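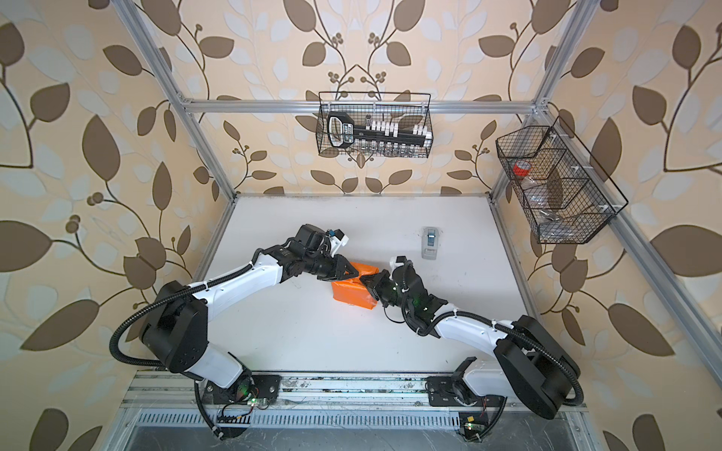 Can you really fold paper only seven times?

Somebody has probably told you this one: no piece of paper can be folded in half more than seven times. People say it as if it were a law of nature. Is it? Who checked?

Try it. Take a sheet of notebook paper and fold it in half, then in half again, and keep going. You will likely get stuck at six or seven. So far the claim looks pretty good. But one kid with one sheet of paper is not much proof. What about bigger paper? What about thinner paper?

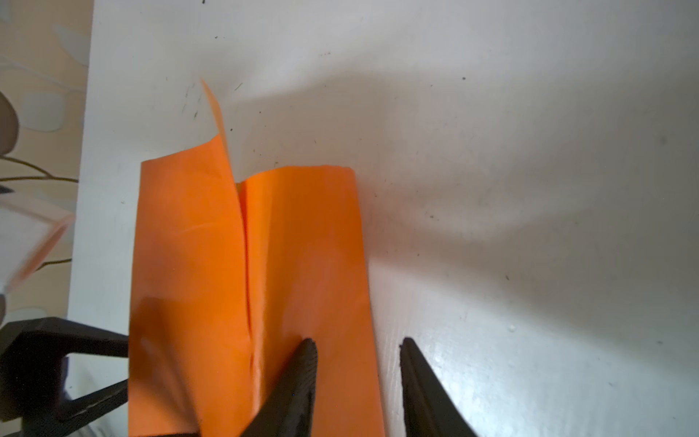 Orange paper with a fold down the middle.

Let's look at the layers. One fold gives you two layers. Two folds give you four, then eight, then 16. After seven folds you have 128 layers, and your sheet has turned into a stubby little block. The outside layers have to stretch all the way around the inside ones, and there isn't enough paper left to do it.

Notice what that tells us. The trouble comes from how thick the paper is compared to how long it is. Start with a much longer, thinner strip and you should get more folds. People have done this with very long rolls of toilet paper, and they got past seven. The "law" was only ever about ordinary sheets. 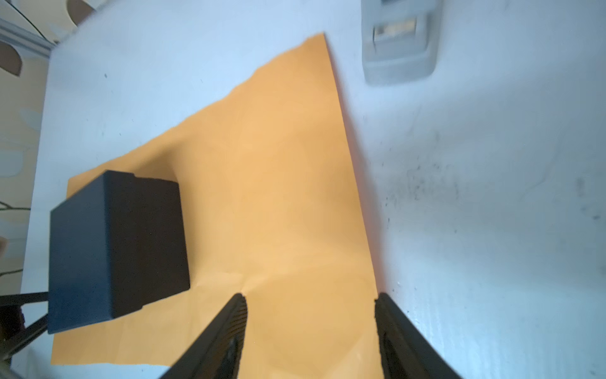
Another thing you may hear is that 50 folds would make a stack reaching most of the way to the sun. Should you believe it? Thickness doubles with every fold, and doubling grows fast. Kraft paper like the orange-tan sheet under the dark box is easy to test, even with a torn edge, but it will give up long before 50. The sun part is just arithmetic: the multiplying is fine, and the folding can't be done with any paper we have. When a fact sounds amazing, ask which part was measured and which part was worked out on a calculator.

Check for yourself: fold a sheet of newspaper, a sheet of tissue paper and a page from an old magazine. Write down your guess for each one first. No changing it afterward!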